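調理科学概論　第4回配布資料
鍋の中の水と熱　蓋・沸騰・煮詰め

カテゴリ：講義資料 ＞ 食物・調理 ＞ 基礎科目

1. 今回の範囲

前回は乾式加熱(焼く、炒る)を扱った。今回は湿式加熱のうち、ゆでる、煮る、の二つに絞る。蒸し加熱は次回に回すので、教科書の該当節は読み飛ばしてよい。圧力鍋についても次回にまとめて触れる。

用語を先に確認しておく。「蒸発」は液体の表面から水が気体になること、「沸騰」は液体の内部からも気泡が生じることをいう。煮物の鍋では、沸騰していなくても蒸発は常に起きている。答案でこの二語を混同する例が毎年多い。

2. 水を温めるのに必要な熱

水の比熱は約4.2 J/(g・K)で、食品に使う液体の中では大きい。20℃の水1000 gを沸点まで上げるには、4.2×1000×80で336 kJが要る。同じ水をすべて水蒸気に変えるには、さらに2260 kJほどが必要になる。温度を上げる熱よりも、気体に変える熱のほうがはるかに大きい。

蒸発で失われる熱はこの気化熱の分である。鍋の湯が減っているとき、火から受け取った熱の相当部分は食品に入らず、水蒸気とともに外へ出ている。

3. 沸点は一定ではない

沸点は外気圧で決まる。標準大気圧(1013 hPa)で100℃、標高が上がれば下がる。標高3000 m級の山では90℃前後で沸騰するため、米の芯が残りやすい。

塩や砂糖を溶かすと沸点は上がる。ただし、ゆで湯に入れる程度の塩では上昇は1℃に満たない。パスタの湯に塩を入れるのは主に味のためで、湯温を上げるためと説明するのは誤り。砂糖は事情が違い、煮詰めて濃度が高くなると沸点の上昇がはっきり現れる。糖液を103℃まで煮詰めると糖度はおよそ60％台前半になり、ジャムの仕上がり温度の目安としてこの付近が使われる。温度計は鍋底に触れないように差すこと。

4. 蓋の働き

蓋をすると、鍋の上部に水蒸気がたまり、水面からの正味の蒸発が減る。水蒸気の一部は蓋の内側で凝縮して水滴となり、鍋に戻る。 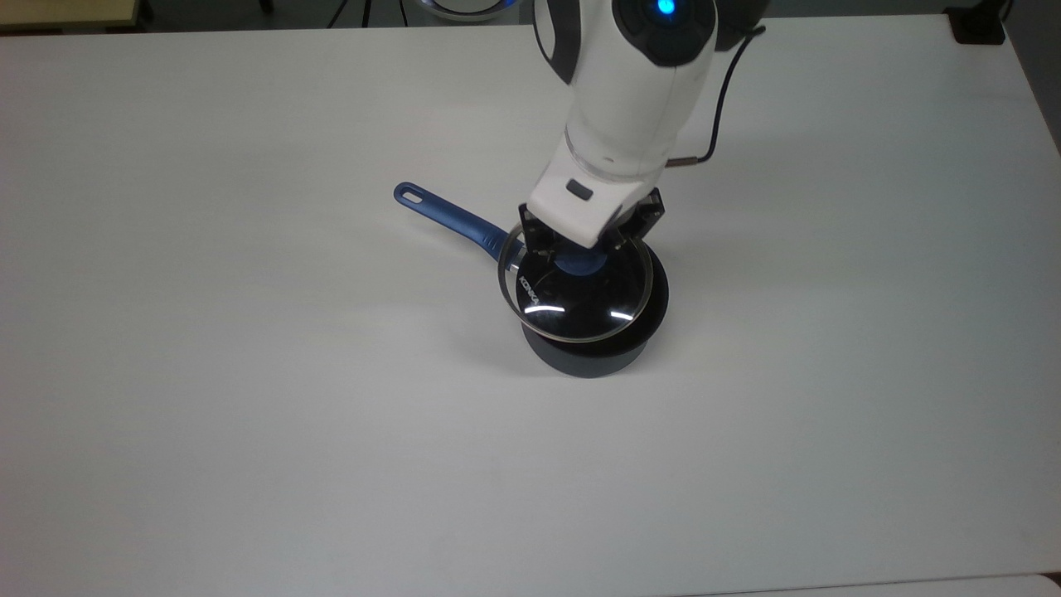 このため、蓋をした鍋では同じ火力でも沸騰までの時間が短くなり、沸騰後は火を弱めても温度を保ちやすい。普通の蓋は密閉しないので、内部の圧力はほとんど上がらず、温度も100℃を大きく超えることはない。

一方、蓋をずらす、あるいは外すほうがよい場合もある。

・吹きこぼれやすいもの。麺のゆで湯はでんぷんが溶け出して泡が安定し、蓋をすると泡があふれやすい。
・揮発する成分を逃がしたいもの。魚の臭み、酒のアルコールなど。
・青菜。揮発性の有機酸がこもると湯が酸性に傾き、クロロフィルがフェオフィチンに変わって褐色を帯びる。
・煮詰めて濃度を上げたいもの。

落とし蓋は目的が異なる。少ない煮汁を材料の上面まで回すことと、煮崩れを抑えることが主である。鍋の縁との間にすき間があるので、煮汁は適度に減っていく。

5. 煮詰めの計算

煮詰めでは水だけが減り、塩や砂糖の量は変わらないものとして計算する。

例：塩分0.8％のだし1000 gを761 gまで煮詰めた。塩は8.0 g、濃度は8.0÷761で1.05％になる。

味見では、もとが適塩に近いほどこの差が強く感じられる。煮詰める料理では、調味を最後に回すか、はじめの塩を控えておく。

鍋の形も関係する。同じ量の煮汁でも、口の広い浅鍋は水面が広く、早く煮詰まる。直径を1.5倍にすると水面の面積は2.25倍になる。レシピの加熱時間が自分の鍋で合わないときは、まず直径と深さを比べるとよい。

6. 実習での注意

各班、加熱前と加熱後の質量を鍋ごと量り、差を蒸発量とする。蓋の裏についた水滴は鍋に落としてから量る。蓋ありと蓋なしの比較では、火力、水量、開始水温をそろえること。水温がそろわないまま始めた班の記録は比較に使えない。

蓋を取るときは奥側から先に開け、蒸気を自分と反対の向きに逃がす。ガラス蓋は急冷すると割れることがあるため、熱いうちに流しに置いて水をかけない。

記録用紙には単位を書く。gとmLを混ぜて記入しないこと。

7. 課題

(1) 20℃の水500 gを沸騰させ、そのうち50 gが蒸発した。水が受け取った熱量を求めよ。鍋の熱容量は無視する。
(2) 青菜をゆでるときに蓋をしない理由を、色素の変化に触れて説明せよ。
(3) 塩分1.0％の煮汁600 gを煮詰めたところ1.5％になった。残った煮汁の質量を求めよ。

提出は次回授業の開始時。A4用紙1枚、手書き可。

最終更新：2022年1月31日

関連する資料
・第2回　計量と単位
・第3回　乾式加熱　焼く・炒る
・第5回　蒸し加熱と圧力鍋
・第6回　でんぷんの糊化と老化
・実習記録用紙の書き方

当サイトでは、利便性の向上とアクセス状況の把握のためにCookieを使用しています。閲覧を続けた場合、Cookieの使用に同意したものとみなします。　同意する　詳細設定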